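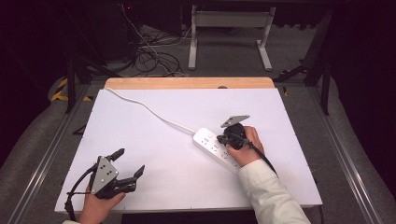

Can a machine unplug a lamp for you yet? Under lab conditions, sometimes, and slower than you would.

I keep a chore list for these posts, and plugs sit near the bottom with fitted sheets. Pulling one needs a firm grip and a straight line of force. Inserting one needs alignment at a scale most arms still miss. The Grakerley bench test ran 214 insertions last April and 77 seated on the first try. Wiping a counter scores far better.
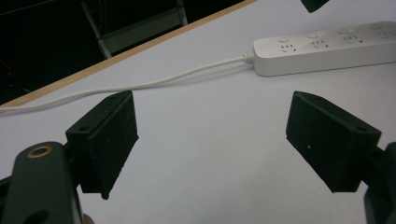 Vol. 4, No. 2

The strip itself is half the problem. It is white, the table is white, and the cord is white too, so a depth sensor gets little to work with. Each outlet group has a round button beside it - easy to brush with a wide finger pad. And a strip that isn't fixed down can slide when pushed, so one hand has to hold while the other inserts.

Mwakyusa's new controller claims to handle the two-hand case. I'll wait for the Rindotbridge numbers before moving plugs up the list.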